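Grulley Opens Peten, Its Teach-by-Hand Kit for Two-Armed Robots, to Small Shops

CUEVAS, March. I've wanted to write this one for a long time! Starting Thursday, we at Grulley are taking orders for Peten, our kit for teaching a pair of robot arms by remote control. You move the small lead arms, the working arms copy you, and Peten records the whole thing.

We picked cloth for our first lesson pack (yes, the hard one). It slides, it bunches, and it never lands the same way twice.
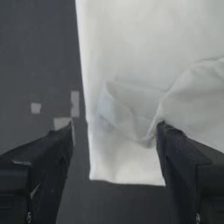 Wrist camera view of the cloth and gripper fingers.

Our starter pack has 200 recorded runs, all driven by people on our own team, and you can add yours on top. Each kit ships with 6 hours of live coaching, so you won't be stuck alone with a manual.
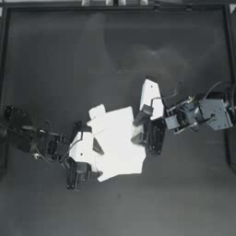

Two arms take some getting used to, I'll admit. My left hand was hopeless for the first three sessions! Flumidau, our software partner, built the replay screen, where you can trim a clumsy start or toss a run and drive it again.

Want a demo? Write to the Grulley front desk and ask for a Peten slot.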